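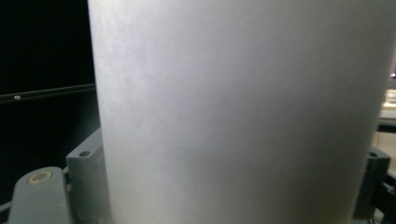

The silver-grey cylinder between the two jaws, very near.

October, ten in the evening

I write this at the kitchen table with tea, and I will try to write it in order, because yesterday's page I could not read myself this morning.

The question of my sister-in-law is still in my head. She asked on the telephone when a machine will come and do the kitchen for her, and I said "not yet", and she said I had said the same two years ago. It is true. I have thought about it the whole day and I want to put down a better answer than "not yet", even if she will never read it.

First the gripping. I looked a long time at the picture tonight. A smooth metal thing, round, a grey block on each side of it. When I was new at Prallis I would have said that such a thing is the easiest of all. It has no handle, no soft parts, it does not bend like a sock. But a round thing touches a flat jaw only along a line, and if the surface is smooth, the line is not much. Press too little and it goes down through the fingers. Press too much and, if it is a thin tin, it has a dent, and if it is a glass, I do not want to write about the glass again. A person feels the slipping before it is a slipping. I tried it at the sink with my eyes closed, with the big thermos flask, and my fingers closed harder by themselves. I had decided nothing. I do not know how to write this down as an instruction for a machine, and I am paid to do it.

And the eyes have the same trouble. When the hand is near enough to hold, the thing fills everything, and one sees only grey metal, lighter on one side and darker on the other. Where is the top? Is there a lid? Does it stand straight? One must remember it from before, from further away. I do it without thinking each time I reach into the cupboard. My hand goes behind the flour and I see my own sleeve and nothing else, and still I come back with the pepper. (Sometimes with the cinnamon.)

I have the numbers of the month on the paper beside me. 2787 tries at picking up and putting down, of these 2543 good. My colleague at the next desk was very pleased and wanted to send it to Westerberg at once. I was pleased also, until I thought of our own kitchen. If one in every eleven or twelve cups fell on the floor we would soon drink from our hands. For a shop floor it is another matter. At Westerberg they have the same part the whole day, in the same tray, in the same light, and if one falls there is a box under it, and a person comes at the end of the shift and empties the box. There I would say yes, it can be done, it is done already. The parts are dull and the people there are glad not to lift them.

But at home there is no tray. There is a pan with a wet handle on top of two plates, and under the plates a fork which sticks out, and a child's drawing that somebody has put on the side to dry. My sister-in-law does not say "pick up the cylinder". She says "make it a bit nice in here". I have worked nine years with these machines and I could not tell one what that means. I could perhaps tell it where the cups belong, if the cups would stay the same cups.

The man from Clestero, who visited before lunch, thinks I am too dark about it. He says it is only a question of more examples, and that they have recorded 958 kitchens' tasks already, washing up, wiping, filling the kettle. I think this is how he said it, his English is quicker than mine. I asked him how many of them were with a tired person in the kitchen who has left the drawer open. He laughed, but he wrote it down — I saw it.

I must be fair and write also what is better than last year. Last year our jaws closed on the edge of a thing, or on the air beside it, and we had to go and move it with our own hands and start again. Now they go mostly to the middle. They are slow. For one tin I need a second, and the machine needs about 2 minutes if we count the looking. But slow is not so important in an empty flat in the afternoon. If it washed three cups while I was away, and all three were whole, I would be content with it, and I think many old people would be more than content. My neighbour downstairs cannot open her jars any more. For her the opening of one jar is the entire question, she does not care about the rest of the kitchen.

So the better answer. On the shop floor: yes, where everything lies as it lay yesterday. At home: single chores, soon, with patience. The whole kitchen: I do not know, and I would be a little ashamed to promise it on the telephone. I will tell her "jars first".

The Kernside people want our report before the end of the month. I have written the first page twice and both times it sounded like an advertisement. Tomorrow I will begin with the failures and see if it goes more easily.

I forgot to buy washing-up liquid. The plates are in the sink still, with water on them. It has begun to rain and the window in the small room is open, I must go and close it.

This website uses cookies to remember your settings and to count visits. By continuing to read you agree to this. Accept | Change settings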